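Dustpan tips too early / misses the bin, two arm robot, student project

Posted by trirkska_team in Student Robotics, 31/10/2025

hi all, hoping someone has done this before. We're a school club team (9 of us, most are first years) and our task for the showcase is "tidy the hallway". Two arms, one picks up the dustpan by its handle, brings it to the bin, dumps it, puts the pan back. Sounds easy. It isnt.

Arms are on a fixed base, teleoperated first and then we train on the recordings. We have 200 demos so far, all done by the same two people. Policy gets the pan off the floor fine most of the time. Then it goes wrong in one of two ways:

- it starts tipping before the pan is over the bin, trash on the floor
- it gets over the bin, tips the right way, but nothing falls out and it goes home happy

Second one is driving us crazy. Gripper says done, script says done, trash still in the pan.

Head camera views from the dustpan task:

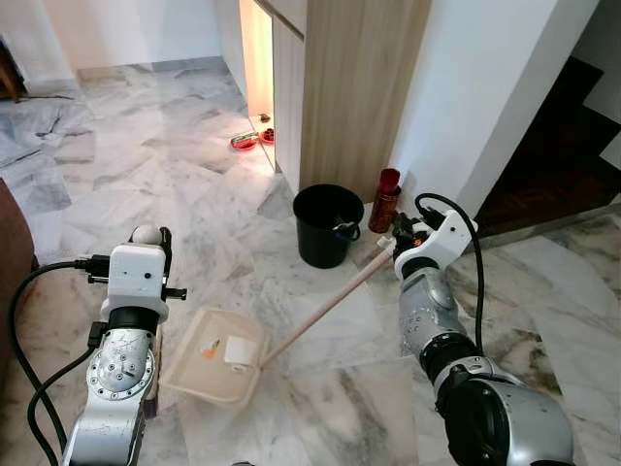
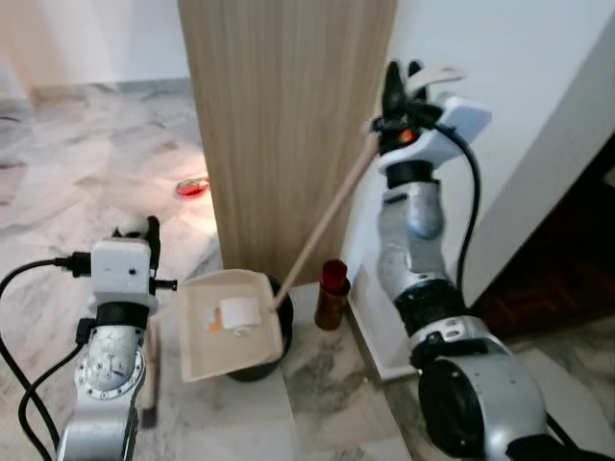
Our training setup is pretty basic, camera images plus joint angles in, joint targets out, no force sensing at all. Nadège Lebrun (our mentor) thinks it's a data problem and wants us to record more. I think it's the handle. The handle is long, and with one gripper holding it out on the right side, the pan end is a long way from the hand, so a tiny wrist error turns into a big miss at the bin. In the second picture the pan is right up at the left gripper and the black container is underneath and just behind it, so from the head camera you can't see much of the opening. Maybe thats why it can't tell where to tip?

Things we tried already: slower playback (helped a bit with the early tipping), brighter lights (no change), taping a marker on the pan (policy ignored it). Not tried: a wrist camera, we don't have budget for one till May.

Any ideas welcome. Showcase rules say no moving the bin once the run starts, but we can choose where it begins.

abreu_bench

Had almost the same thing with a scoop and a tray. Couple thoughts, in no order.

Your mentor is half right. 200 demos from two people is ok for a start but I bet they all put the bin in the same spot. So the policy learned "move this far then tip" and isn't really looking. Easy test: shift the bin a hand width, run it, see if the arm goes to the old spot. If yes there's your early tipping. Re-record with the bin moved between every demo. We ended up at over 800 before it was solid but it got usable long before that.

For the stuck trash, light paper just sits there. Have your drivers add a shake at the end, same way every time, two short ones. Steeper tilt too. People driving the arms tend to stop as soon as it looks tipped enough.

And add a check. After the dump, bring the pan back to one fixed pose in front of the head camera and compare with a picture of the clean pan. Doesn't need a network, just subtract the images and set a threshold. Same pose same light or it wont work. If it's not clean go dump again. Cap the retries or you'll be there all day.

Also use the other arm! It's sitting right there. Can steady the pan from the side while the right one turns the handle. More work to demo but your wrist error mostly goes away.

bretau77

shorter handle. we cut ours

biretti_lab

Agree with the bin test above, do that first, costs you nothing.

On the handle, before you cut anything look at where you grip it. Gripping closer to the pan helps a lot and you can mark the spot with colored tape so the drivers always grab there. Check for slip also, round handles roll in parallel fingers when the weight is out at the end. Rubber sheet on the fingertips fixed it for us. If the handle rolls, your wrist angle is correct and the pan angle isnt, and that looks exactly like your second failure.

Would start the bin further out from the base too if the arms reach. Then the pan doesnt sit between the camera and the opening.

How are you splitting the demos? If pick, carry, dump and return are all one long recording, try cutting out the dump and training it seperately. Short clips were much easier for our students to debug, and you can throw out a bad dump without losing the good pick.

trirkska_team

thanks!! did the bin test, arm went straight to the old spot lol. so yeah. re-recording now with the bin all over the place, tape is on the handle, will try the rubber sheet next. Two of the first years want to do the image subtract thing. will post numbers when we have them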